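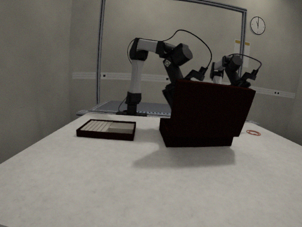

Stollier的首饰包装间打算上一套叫Ada的双臂系统，消息在一月传开，到我去采访时，公司的说法已经换过两次。先说是“替代重复劳动”，后来改成“协助员工”。Cadi Lougher在这里装了十一年首饰盒，对两种说法都不太买账。供应商Witudix给员工看的是一段电脑模拟：两条白色连杆、黑色关节的机械臂伸到一只开着盖的暗红色盒子上方，盒子左边搁着浅托盘，右边桌面上有一根橙红色的橡皮筋，墙上还挂了一只钟，指针快到十二点。“钟都给画上了，”Lougher说，“我就问，那画里的人几点吃饭？”

她的工作说起来不复杂：打开盒子，放好内托，把手镯和戒指摆进去，合盖，装进外箱。忙季里她那张台子一个班要出300盒。难处在别的地方。绒布起毛要重来，镯子开口朝哪边有规矩，盒盖合上时感觉发涩，多半是铰链里进了胶。“这些没写在作业书上。写上去的那几条，是我们跟他们讲的。”

讲这些的过程叫“知识采集”。Witudix派来的工程师Zulema Toledo在包装间坐了几个星期，看人干活，问问题，记笔记。Lougher对她本人没有意见，说她客气，也肯听。让她不舒服的是会议室里的那次汇报，三个老员工讲的窍门变成了幻灯片上的“工艺参数”，署的是Witudix的名字。

我把这话转给Toledo，她没有否认。“幻灯片是我做的，应该写上她们的名字，这个我认。”至于进度，她讲得比公司的宣传稿谨慎得多：目前主要在模拟里练，物件换着位置摆，看手臂拿不拿得到、放不放得准。模拟里做成的事，到真台子上要打多少折扣，她不肯给数字。

“管理层要的就是数字，”她说，“我给不出，他们就自己填一个。”

填出来的那个数字，我在内部通知上见到了：系统上线后，每周可多出1407盒。通知没有写这是几张台子的产量，也没有写返工算不算在内。我问包装主管Osian Dafis，他翻了一会儿文件，说这是“按理想节拍推算的”。理想节拍是谁定的？他让我去问财务。财务让我去问Witudix。Witudix的答复是，节拍由客户提供。

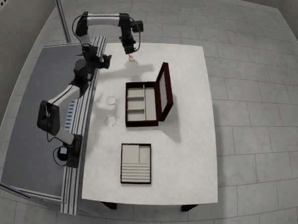 Dafis自己夹在中间，说话留着余地。他承认包装间缺人，去年走了几个年轻的，招不进来，晚班常常凑不齐。“如果机器真能顶上晚班，我第一个鼓掌。”他停了停，又说，就怕机器顶不上，岗位却先减掉了，最后还是剩下的人加班。

这种事在本地有过先例。Rhiannon Prothero从前在Hughes的分拣车间，那边装自动线时也保证过不裁人。按她的讲法，公司确实没有裁，只是人走了不再补。原来分拣的人改去守机器，一个人看两条线，工资级别降了一档，理由是“技能要求降低”。她现在帮工会整理这类材料，已经看过Stollier的方案草稿。

“草稿里有设备折旧，有电费，有维护合同，”Prothero说，“人的那一栏写着‘待定’。”

她提了几个很具体的问题。卡住的时候谁去处理，处理的人算操作工还是技工？盒子换新款，要停多久，停的时候工时怎么记？装错一只镯子，客户投诉记在谁头上？到我交稿为止，Stollier的答复仍然是“相关细则正在制定”。人事负责人Bleddyn Landeg在电话里说，公司会提供转岗培训。我问培训几天，转去什么岗，他说需要看业务情况。我又问培训期间拿不拿原来的工资，他说会书面回复。书面回复还没有来。

我不觉得机器一定做不成这件事。Toledo是认真在做，Dafis也不像在演戏。可是每次追问到人的部分，答案就变薄，这一点我在别的厂里见得太多，很难再给公司打出好分。宣传稿里说员工将“从枯燥劳动中解放出来”，我问Lougher枯不枯燥。她说有时候枯燥，有时候不。下午光线好，盒子一只一只过去，和旁边的人聊聊孩子，时间也就过了。

“要解放我，先告诉我下个月的班表。”

采访完她要回台子上去，我跟着走到门口。她从围裙口袋里摸出几根橡皮筋套在手腕上，说外箱那边老是不够用，报了几次也没有人补。我问这件事有没有告诉Witudix。她说告诉了，Toledo记下来了。

最后更新：2023年3月9日
打印本页 | 用电子邮件发送本文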